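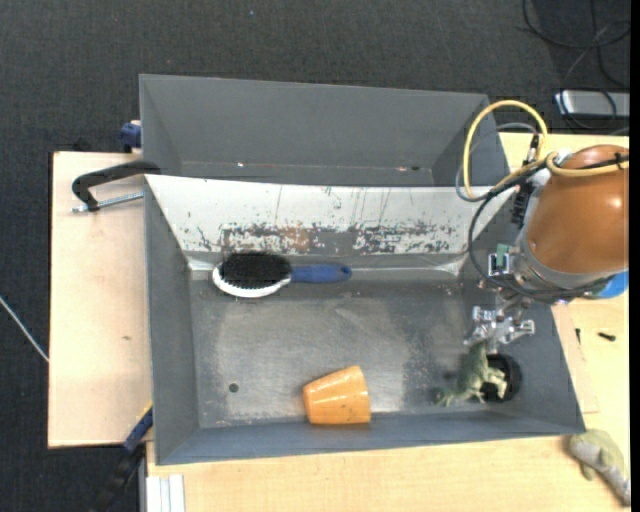 So the spare room is nearly a sewing room. I've been threatening to do it since Christmas, and on the long weekend I finally dragged the old desk out to the verandah, rang my sister to tell her I was doing it (so I couldn't back out) and got stuck in.

First problem: fabric. I had it in garbage bags, in the linen cupboard, under the bed, and a fair bit in the boot of the car, which my husband had been very patient about. I'm a terror for remnants. If there's half a metre of linen going cheap in a colour I'll never wear, it comes home with me. I washed the lot before it went anywhere near the shelves, and the line was full for three days. The neighbours must have thought I'd opened a shop!

I sorted by what it's made of first and colour second. I did try it the other way once, years ago, and ended up cutting a skirt lining from something that melted under the iron. Cottons on the left, wools up high with a bit of lavender, and all the slippery horrible stuff in one drawer where it can slide about to its heart's content. Anything smaller than a tea towel has gone into the quilting pile, and I have promised myself I'll start that quilt this winter. (I promised that last winter too.)

The machine is my Mum's old one and it weighs as much as a small cow. It had a squeak in the treadle that I could hear from the kitchen, so I booked it in with Kyriaki Economou, who did my overlocker a couple of years back. She charged me $49 for the service and gave me a proper telling off about the fluff under the needle plate. Fair enough. It purrs now, and the tension is better than I can ever remember it being.

I've painted one wall a sort of mushroom colour. In the tin it looked like gravy and I nearly lost my nerve, but it's dried much softer – and in the afternoon, with the sun coming in over the fence, it goes almost pink. The other three walls can wait until my shoulder recovers.

Still to do: a decent lamp, a pinboard, and somewhere to put eight pairs of scissors where the kids won't find them and use them on cardboard. I'm also after a cutting table that's the right height, as I've been doing it on the floor and my knees are not what they were. If you've got one you love, tell me how high it is! I'm on the tall side and all the ones in the shops seem to be made for someone who comes up to my elbow.

First project in the new room will be pyjama pants for the boys. Flannelette, dinosaurs, elastic waist. I've already cut out one leg twice on the same side, so it's business as usual.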